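# Visit to the Gallano furniture works in Movden

26/05/2011

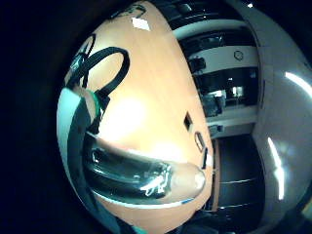
*A tabletop with its small white label.*

I have wanted to see this factory since February, when my cousin bought a table from them and I could not find any screw in it. The works open their doors for visitors two times in a year. You must write before and they send you back a paper with a number. Mine was 222.

From Fatov I took the bus, which needs a little more than one hour and stops at the old sawmill. From there you walk uphill. The sign for the factory is small and I passed it the first time.

Our group started in the timber yard. The boards lie under a long roof with open sides, and between each two boards there are thin sticks, so that the air can go through. The guide told us that beech stays there one year and oak two years or more, and after this it goes to the kiln. She let us lift one fresh board and one dry board of the same size. I could hold the dry one with one hand — the other I almost dropped on my foot.

The cutting hall was very loud, and we got yellow ear protectors. I understood maybe half of the explanation. What I remember is that a worker draws with chalk around every knot and crack, and the saw is set after his lines. The short pieces are not thrown away. They become chair legs, and what is too short for a leg heats the kiln.

For me the best part was the gluing room. It smells of warm milk, I do not know why. The strips for one top are laid next to each other and turned until the grain looks right to the person who does it. I asked if there is a rule for this. The answer was that you learn it in three years, or you go to work in the packing. Last year they made 868 tops, and the press is still the one bought second-hand from the firm Ó Gríofa. It makes a noise like an old elevator.

In the finishing room we could only stand at the door because of the dust from our shoes. They use oil for most orders and lacquer for schools and cafés. A dining table in beech costs 597 with oil, and the lacquer is a little more. I find this not cheap, but also not too much for a thing which you keep thirty years.

At the end there was coffee and a plum cake in the canteen. The shop sells offcuts by weight, and I bought a bag for making spoons. Nearly 600 visitors came on this open day, they said, and the line for the cake was accordingly.

Some practical things: wear closed shoes, bring cash for the shop, and look at the return bus before you go in. The last one to Fatov leaves at ten past five. I ran for it with my bag of wood and I got it.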